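Progress report to the Clindora Fund, small workshops grant
Period: through the end of December
Prepared for: Valdir Camargo

## Where things stand

The Trindade bench refit is further along than it was in the last report, and less far along than the plan said it would be. The plan had all four benches in daily use by now. Two are. The third is usable if you don't mind fetching half your tools from the second, and the fourth is a bare top with a power strip on it.

I said at the start that I had doubts about spending money on storage before we knew what people kept losing. I still have them, though fewer than in the summer. The grant line for storage was $800 and it has been spent in full. The racks from Rarnosa came on time and the quality is fine. Whether they change how anyone works is a separate matter, and after 7 weeks I would not put my name to a yes.

## The second bench

This is the bench that gets the most use, so it is the fairest test. The orange rack went in on the right, with a gridded cutting mat in front of it as the main work surface. The idea was simple enough: hand tools live in the rack, the mat stays clear for cutting and assembly, and long stock goes somewhere else entirely.

The first part mostly works. Screwdrivers are kept within reach of the mat and people have stopped walking across the room to borrow one. The last part does not. Aluminum extrusion ends up lying across the top of the rack, where it is handy and in the way at the same time, and I have moved it more than once only to find rails back in the same place. Short lengths of wire are the other regular visitor to the mat.

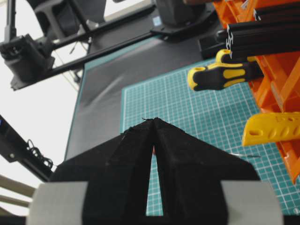

Camargo's written comment on the draft was that the rails are a problem with the plan and the people using the bench can't be blamed for it. If the long stock has no home within arm's reach, he wrote, it will go on the nearest flat thing, and a sign will not fix that. He would like to see a wall bracket tried before anyone buys another rack.

I agree with him about the sign. I'm less sure about the bracket. The wall behind that bench is thin, and the 3D printer already takes up the space on the other side from the rack. Clalside quoted us for a bracket set and I have asked them to come back with something that stands on the floor.

## What did not get done

- Labels for the rack compartments. Drafted, never printed. The angled compartments make it hard to see where a label would go.
- The tool checkout sheet. It was used for 10 days and then it wasn't. I don't plan to revive it.
- Bench lighting. Waiting on the electrician.

## Next period

We will finish the third bench before touching the fourth. I'd ask that the remaining storage request be held until the long stock question is settled - buying more of the same rack now would mostly give us more places to lay rails.

The replacement mats can go ahead. They are cheap, they wear out, and they are the one item in this project I have heard no complaints about.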